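The Warnano Road

Purificación Cordero had driven the post to Drorndale for 14 years before the bridge went. It went in July, in a night of rain, and by the morning there was only the stump on the near side and brown water going past it.

She stopped the van and got out. Hugo Manzano was already there, standing with his dog and looking across at his own house.

"You're on the wrong side," she said.

"I was at my sister's. I came back at six and it was like this."

"Who's feeding the hens?"

"Well, that's the thing."

She had a parcel for him in the back, and a letter from the Valtance office, which she gave him. He put the letter in his coat without opening it. Everybody on the Drorndale side had been getting letters from Valtance that year. The company wanted the meadows for a reservoir and had offered most of them money, and the first people to take it had been the Bravo family, who had the best grazing and didn't need the money.

"There's the old road by Warnano," she said. "It comes down behind the chapel."

"That's not been a road since my father's time."

"Is it shut?"

"It isn't shut. It's just not a road."

They went anyway. The dog sat between them with its wet feet on the parcel. For the first part the track was good enough, with gravel on it, and then it turned up through the pines and became two ruts with grass between. Purificación kept it in second gear. Hugo held the handle above the door and told her about each bend before they got to it, and he was wrong about most of them.
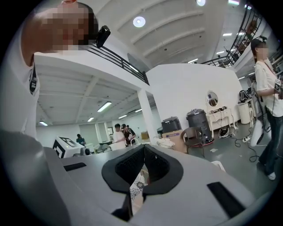

At the top, where the trees stopped, she pulled in to let the engine cool. Hugo had started on the parcel string with his teeth and was getting nowhere. She took it from him and bent in close over it, the way she did with anything small now that her eyes were going, and worked at the knot with her nails. Inside the brown paper was a piece of white cloth with a small dark pattern on it. He took it and held it on his knees.

"Curtains," he said. "It's for the kitchen. I ordered it in the spring."

"Before the letters."

"After the first one."

She folded the paper and put it in the door pocket. From up there you could see the whole of Drorndale, the river spread out across the bottom fields, the chapel, the Bravo barns with the new roofs. Hugo's house was the one by the walnut tree. The hens were out in the yard, so somebody had been round already.

"That'll be the Bravo boy," Hugo said. He didn't sound pleased about it.

"It was good of him."

"I know it was."

He took out the letter then and read it, and passed it across to her. It was one page. Valtance had put the offer up again, and it gave a date in the autumn after which there would be no offer. At the bottom it said that 1,308 metres of new road would be built along the ridge for the use of any households remaining.

"That's where we're sitting," she said.

"More or less."

"Would you use it?"

"If it was there I'd have to. There'd be nothing down at the bottom to drive on."

The dog wanted to get out, so she let it out. It ran along the ridge for a bit and came back with burrs in its coat. Hugo picked them off one at a time and dropped them out of the window. He asked what she would do about her round if the houses went, and she said she supposed they would give her the other side of the hill, which had more people on it and more dogs.

"You'd be finished earlier," he said.

"I'd be finished later. They all want to talk over there."

She started the van. Going down was worse than coming up. There was a place where the bank had slid and she had to put two wheels on the grass, and Hugo stopped talking until they were past it. Behind the chapel the track came out through a gate tied with wire. He got down to open it, waited for her to drive through and then wired it shut again with great care, although there was no stock in the field.

At his door she gave him the rest of the post, a seed catalogue and a bill. He had the cloth under his arm.

"Have you got a rail for those?" she asked.

"I've got a length of pipe."

"Do you want them hemmed? I can take them tonight."

He thought about it. The Bravo boy was coming up the lane with an empty bucket, and he raised a hand to them both.

"The window's wider than it looks," Hugo said. "You'd better come in and measure."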